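## Free returns, for a fee

Vorndale, the online shop that made its name by taking anything back, has discovered that taking things back costs money. From April, shoppers get 3 free returns a year. After that they pay, or learn to love the trousers.

The firm calls this "returns freedom". Its rival Skakar promptly promised free returns for ever, in a press release of 458 words, 144 of them conditions.

In Haverford, where Vorndale has its returns depot, 423 people unpack other people's second thoughts. The company says their jobs are safe. It used to say that about the free returns.
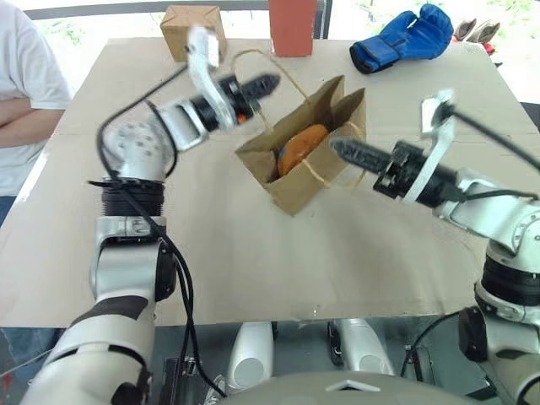
*Business & Retail Desk*

Next issue: Mastska and the vanishing discount code.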